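What I Saw at the Utthorpe Open Day, and Why I'd Like Them to Slow Down a Little

Last updated: 5 Jul 2024
Reading time: 7 minutes

I should say at the start that I went to the open day at Utthorpe mostly for the parking. My sister-in-law lives two streets over, I had a casserole dish of hers to return, and the flyer in the library window promised free parking and coffee until three. I'd never given much thought to robots one way or the other. I have a dishwasher, and I had a bread machine until the paddle went missing. I taught shop class and then basic electronics to high schoolers for most of my working life, and by the time I stopped, the fanciest automated thing in my room was a drill press with a foot pedal.

So I went in without an opinion, and I came out with so many that my husband asked me to write them down and give him a rest. Here they are, more or less in the order they occurred to me, and I apologize to anyone who was hoping for the technical side.

The building used to be the Jacquet carpet showroom, and if you grew up here you'll remember the ramp where they kept the remnants. They've left the ramp. You walk down it with your paper cup and there are the work cells, set out along the back wall where the good wool used to be, each with a strip of yellow tape on the floor that you aren't supposed to cross. There was a man with a clipboard making sure of it, very polite, and he let the little ones stand right up with their toes on the tape, which I thought was decent of him.

Our guide was a woman named Heather Pirihi, and I liked her right away. She'd done the talk several times already that morning and her voice was going. She told us that Wirnlow, the company that rents the space, wants to teach machines to do the fiddly end of computer assembly, meaning the part where somebody has to pick up a thing smaller than a postage stamp and put it where it goes without bending anything. They also want to do it backwards, she said, taking old computers apart so the good pieces can be used again. I perked up at that. I have a closet.

Then she turned on the machine, and we all went quiet, and it moved at the speed of a person carrying soup.

I want to be fair about this. There was a boy near me, maybe ten, who had clearly been promised something out of the movies, and I watched his shoulders come down. His father said, "Give it a minute," and then a minute later he said it again. The hand crept over, stopped, seemed to think, crept a bit more. A lady behind me wondered out loud whether it was broken. Heather said no, it was set to run slowly with visitors in the room, and that even at full speed it takes its time over the small parts. She didn't seem embarrassed by it and I don't see why she should have been. 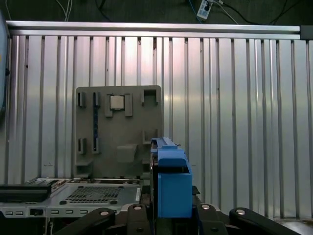

I spent twenty-six years watching teenagers put things together, and what I learned from them is that hardly anyone is bad with their hands. They're bad at setting up. They'd have the screws in their lap and the washers on the floor and the one piece they needed under somebody's lunch, and then they'd tell me they weren't mechanical. So my eye went to the gray board standing up behind the open computer, with its holders and slots to keep the parts upright: a thin dark blue strip in its own place, like a memory module, and near the top a little square silver chip tucked between two clamps. I could have hugged whoever made that board. It's what I begged for every September. You know where the piece is, you know which way up it is, and your hand can go and get it while your eyes are on the job. One of the holders had nothing in it, and that tells you something too, if you've ever run a tool wall with outlines painted on it. An empty outline used to save me a phone call to somebody's mother.

I asked Heather about it when the crowd thinned out. She laughed and said people always ask about the arm and I was the first that day to ask about the shelf. We talked a good while. She told me a great deal of the work in her trade goes into exactly this kind of thing, deciding where the part will sit before anyone asks a machine to reach for it. Move a holder over by the width of a pencil and a robot that was doing nicely may start to fumble. She said they're trying to get past that, so the robot can cope with a mess the way you and I do, and she thinks they'll manage it sooner than I'd guess.

Now comes the part where I start to have opinions.

After the demonstration there was a short presentation in what used to be the Jacquet office, with folding chairs and a slide show, given by a gentleman from Mikberg, the firm putting up a share of the money. He was pleasant and he had good shoes. He told us the goal was 600 units a day from a single line, and by August of next year they'd like to have 16 of these cells running, up from the handful we'd just seen. He used the word "scale" as though it were a place he was hoping to retire to. And he showed us an old engraving of a loom and told us that in 1804 people were frightened of a machine in France that wove patterns from punched cards, and look how well that went.

Well, I don't know how well it went. I wasn't there, and neither was he, and I noticed he didn't have a slide of any of the weavers. I'm not saying it should have been stopped. I'm wearing a patterned blouse as I type this. But I've never cared for the argument that because people got through something before, there's no need to talk about how they'll get through it now. My grandmother got through a great many things and she'd have been glad of a heads-up about any of them.

There's a repair bench at the community college, not ten minutes from that showroom, where 18 students a year learn to open up a computer, find what's wrong and close it again. I helped start it. Some of those kids came to us not able to sit still for the length of a sandwich, and they'd bend over a machine for an entire afternoon as quiet as cats. They got jobs, mostly. The jobs weren't grand, but they were indoors and they led to other ones. When the gentleman from Mikberg was asked about local work (not by me, I was still getting my hand up) he said there would be "opportunities alongside the technology." I waited for him to tell us what they were and he went on to the next slide.

What bothers me is that Heather could have answered it. In our ten minutes by the tape she had told me, without my asking, that she needs people who understand how parts fit. She has plenty of folks who can write the software. What she runs short of is people who can look at a holder and tell her it's a hair too tight, or that anyone putting that piece in will want to come at it from the left. She does a good deal of that herself, with a file, in the evenings. I thought of half a dozen of my old students who could do it in their sleep, and I don't believe a single one of them was in that room. I don't believe the flyer was ever put up at the college. I asked, and the clipboard man said he thought it had gone to the library and the bank.

So my opinion, for what it's worth, is that the machine can take all the time it likes, and the people paying for it ought to go at the same pace. I liked how it stopped before it reached. I'd like to see Mikberg stop before it reaches. Go over to the college, take a box of doughnuts, and ask those young people what they know. Put two or three of them behind the yellow tape with a file and a wage. Do it while there's still a handful of cells and everybody can fit in one room, and don't leave it until the lease is signed on a bigger building and there's a department for that sort of thing.

And please keep the open days going. I mean that. It would have been easy to paper over those windows and let the rest of us make up stories about what was inside. They opened the doors and let us see the thing being slow, and they let a ten-year-old be disappointed by it, and I think that took some nerve. He did come around, by the way. When I left he was crouched down with his chin practically on his knees, telling his father not to talk.

I forgot the casserole dish. It's still in the car.

Comments (4)

ramp_rat
My first bedroom carpet came off that ramp. Brown. Glad they kept it. The ramp I mean.

Dolores K.
I was the lady who asked if it was broken, and I'd like it known that I asked very quietly. Lovely piece. I agree about the doughnuts.

T. in Millbrook
I took the repair course at the college and have been doing board work for nine years. Never heard a word about this open day. Does anyone know if there's another one, or an email for the Pirihi lady? I own several files.

benchwarmer
Good article but I think you're hard on the Mikberg guy. Somebody has to pay for the slow machine. He did stay and stack the chairs.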